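**Renness, Sonntag, 25. August**

# Olatunji öffnet neue Werkstatt für Haushaltsgeräte in Renness

Die Firma Olatunji repariert ab sofort auch in Renness gebrauchte Haushaltsgeräte. In den neuen Räumen an der Zerka-Straße arbeiten 25 Personen. Angenommen werden Wasserkocher, Toaster, Staubsauger und kleine Küchenmaschinen.

«Viele Kunden möchten ihr altes Gerät gerne behalten, aber sie finden keine Werkstatt in der Nähe», erklärt die Geschäftsführerin Halima Adeleke. Im Februar hat die Firma 144 Haushalte in der Stadt dazu befragt.
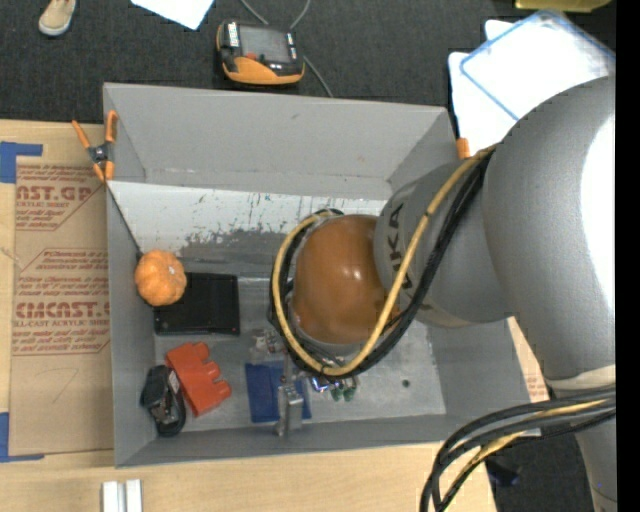

Die Prüfung eines Gerätes ist kostenlos. Danach bekommt der Kunde einen schriftlichen Kostenvoranschlag und kann in Ruhe entscheiden. Für 130 Modelle liegen die wichtigsten Ersatzteile schon im Lager, andere Teile werden bestellt.

Die Leitung der Werkstatt übernimmt Rodrigo Quintana, der vorher am Standort Kiltthorpe tätig war.

**Kontakt für die Presse:** Nkechi Babalola, Olatunji, Standort Renness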